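Section 4. Sorting, filling and first pressing

Read Section 3 first if the Tavero press isnt leveled yet. Don't skip it. Machine has to sit flat or the plates bind.

4.1 Before you start

You need:
Tavero press, assembled, crank fitted
Pigment tray (comes in the small carton)
Cast binder, powder or flake
Scale that reads in single grams
Two open bins, one for keepers and one for re-melt
Gloves, apron, rag you don't care about

Note: The Brurkach tray fits too. Older Tsakiris trays do not, the lip is too high and it catches on the guide rail. Don't file it down. Order the right tray.

4.2 Mixing a batch

1. Weigh 300 g of binder into the mixing cup. Level it, don't pack it.

2. Add pigment. Start low. You can always go darker, you can't go back.

3. Stir dry until no streaks. Scrape the corners of the cup. Scrape them again.

4. Add warm water a spoonful at a time. Stop when it holds together in your fist and doesn't leave a film on the glove.

5. Cover. Rest it while you set the molds out.

CAUTION: Dry pigment gets everywhere. No fans, no open window right next to the bench. Dust mask on for steps 2 and 3, off after the water is in.

Note: Batches over 700 g go stiff before you can finish pressing them. Split it in two.

4.3 Loading the molds

1. Wipe each mold with a thin coat of release oil. Thin. Puddles in the corners give you soft corners on the block.

2. Fill in layers. Press each layer down with the wooden tamper before adding the next one.

3. Overfill slightly, strike off with the straight edge.

4. Slide mold under plate until it clicks against the back stop. No click, pull it out and look for crumbs behind the stop.

5. Close the guard. Crank will not turn with the guard up, don't force it.

6. Turn crank clockwise until the pointer reaches the first mark. Wait. Then on to the second mark.

7. Back the crank off all the way before you open the guard.

CAUTION: Fingers out from under the plate, always. The guard stops the crank, it does not stop the plate from dropping if the pin is worn. Check pin every time you oil the press.

4.4 Turning out and sorting

Tap mold on its side, not its face. Block should drop. If it sticks, leave it a few minutes and tap again. No knives, no screwdrivers, you will gouge the mold and every block after that has the gouge in it.
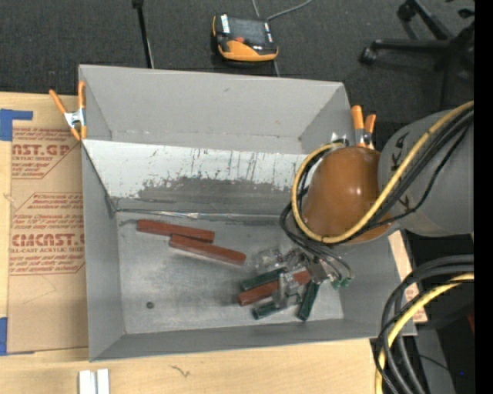
Sort as you go. Don't leave it to the end, by then they all look the same and you will keep bad ones. Sound edges, even color right through, no crumbling at the ends: keeper. Anything else goes back for re-melt. Gray bins are good for this, a reddish-brown block shows up well on a gray floor and a chipped corner is easier to catch. Scuffs on the bin do no harm. Lay blocks side by side where you can and avoid stacking, fresh ones mark each other.

Then:

1. Put keepers on the drying rack with a gap between them. Air has to get all the way round.

2. Turn them once, half way through drying.

3. Don't speed it up with a heater. They crack down the middle. Sometimes not until a week later, which is worse.

4. Label the rack with the batch letter and the pigment. You will not remember.

Note: Rack is rated for up to 100 blocks on all shelves together. Heaviest at the bottom.

4.5 Re-melt

Break rejects up small. Keep colors apart, mixed re-melt comes out mud. Add warm water a little at a time, same as 4.2 step 4, expect to need less. Re-melt goes once only. Second time round the binder has had enough and the blocks go chalky.

CAUTION: Never put re-melt in a kitchen microwave or any pan you cook with.

4.6 Cleaning up

1. Brush out the plate and guide rails while the crumbs are still soft.

2. Warm water and a soft brush on the tray and molds. No dishwasher, the tray warps.

3. Dry molds face down on a towel. Oil lightly if they'll sit longer than a few days.

4. Wipe crank thread with the dry end of the rag. Oil goes on the thread after every 3 batches, one drop, run it up and down.

5. Pour rinse water through a cloth before it goes in the sink. Pigment sludge will block a drain trap.

4.7 Quick fixes

Block crumbles at ends: mix too dry, or not tamped in layers.

Block bulges: too wet. Leave the next batch uncovered a while before filling.

Pale streaks: dry mixing cut short. See 4.2 step 3.

Crank stiff before first mark: crumbs in the guide rail, or press not level. Clean first, then recieve the level check in Section 3.

Guard won't latch: mold is not all the way back.

Pointer slips: tighten the small screw under the dial. Quarter turn. More than that strips it.

Spare molds, pins and plates are listed in the back under Brisovcombe parts, not under Tavero. Pin and spring are sold together. Have the plate width ready when you order, it's stamped on the underside next to the back stop.

Go to Section 5 for two-color blocks.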